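4.2 Where the fold goes: T-shirts on beds

Household manuals treat the folding of a T-shirt as a settled procedure. The shirt is laid face down, the sides are brought to the centre, and the result is halved from the bottom. Bansal and the later Etent guide both give this sequence and both assume a table. We are sceptical on each count. In the 22 households of the Lorton sample, a table was seldom the surface on which shirts were folded. The usual surface was a bed, often with the sheet still on it and seldom pulled smooth, and the order of folds varied with the person, the shirt and the height of the mattress.

The claim that deserves the closest look is that a lengthwise first fold is a mark of unskilled work. Brakineck makes it most plainly, arguing that a shirt doubled along its length will carry a crease down the front and sit badly in a drawer. The evidence offered is thin. It rests on two garments, both of heavy cotton, and on a judgement of neatness made by the same people who had folded them. We could find no account of what the shirts looked like after a week in storage, which is presumably when a person would care.

Our own material points to a more modest conclusion. With the shirt lying sideways to the folder, collar to one hand and hem to the other, the near side is the easiest part to lift, and it can be taken at both ends at once. Figure 12 shows this position with a short-sleeved blue shirt on a wrinkled olive-green sheet. The near side is drawn into a long band and held taut between its ends, while the rest of the body lies flat with a sleeve pointing away toward the far side. The creasing in the band is heavier toward the collar end. Whether such creases matter to the finished article is a separate question, and one the figure cannot settle.
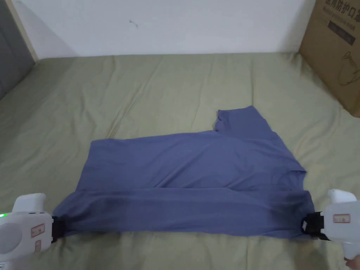
Figure 12. Short-sleeved T-shirt on a bed, collar to the right, with the near side held at both ends.

4.3 Surface and slack

A bed gives under the hand, and a loose sheet moves with the garment. Both facts are usually listed as drawbacks. Participants in nearly half the households said they smoothed the sheet before starting, but we would not lean on that figure — people asked about tidiness tend to report the tidier habit. Several also told us that they folded on the bed by preference, as the wardrobe was in the same room and the piles could be put straight away.

What the softer surface does to the fold itself is harder to say. Tension across the band can straighten the cloth between the hands, yet it does little for the portion left lying on the sheet, where any slack has to be dealt with by a second pass. The Etent guide recommends stroking outward from the centre. It gives no grounds for preferring this to stroking toward the hem, and our participants did both.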